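**Kornine finger covers, set of 6: please read before you order!**

Okay, so the first batch had a fault and I'd rather you heard it from me. Knit fabric was creeping into the finger joints and pinching at the last hinge (mine stalled halfway through a pile of sweaters, ugh). Widad Najjar at Pakik found the gap, and everything from serial 196 up has the tighter cover. If yours is older, hit stop before you pull any cloth free, and keep your own fingers out!
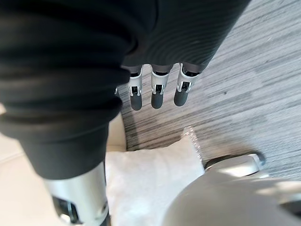
*Hand with black ribbed knit, fingertip pads showing.*

Swaps are free through July.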